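5 min read

Setting Up a Chopstick Pickup Task With Two Hand-Held Grippers

Most write-ups make this sound like an afternoon's work. I doubt it. I started in November and still don't trust half my recordings.

1. Put the basket toward the back of the table and leave the front clear. The Kullorer guide wants a plain mat under everything. I've seen no proof it matters, so try your own tablecloth first.

2. Lay a pair of sticks at a slant within reach of the jaws. Open the fingers before you move in.
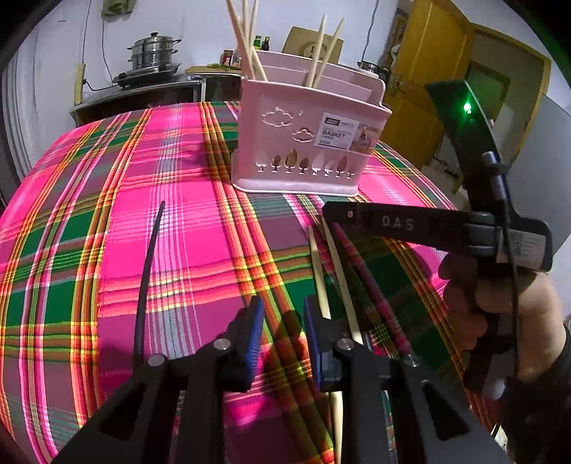
Two chopsticks on the cloth, basket at the back, jaws open.

3. Close slowly. If a stick rolls, stop and start the take over. Rurkitz claims its software can rescue bad takes. Mine came out worse.

4. Once pairs go well, try a bundle of thin skewers. Expect your success rate to drop.
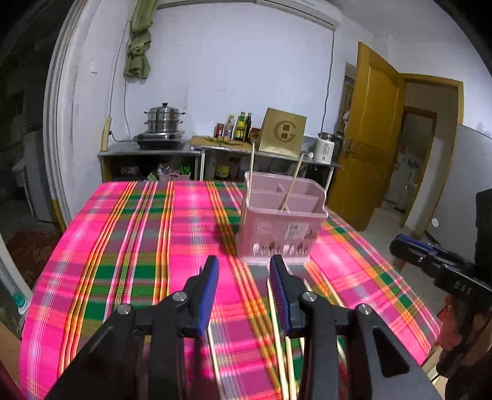 Keep bundle takes in a separate folder. I mixed mine and spent an evening sorting 765 clips, of which I kept 471. The forum advice to collect 2,000 before training may be right, but I'd check the first hundred by eye before believing it.

Contact | © 2021 Gagnon Workshop Notes | Back to top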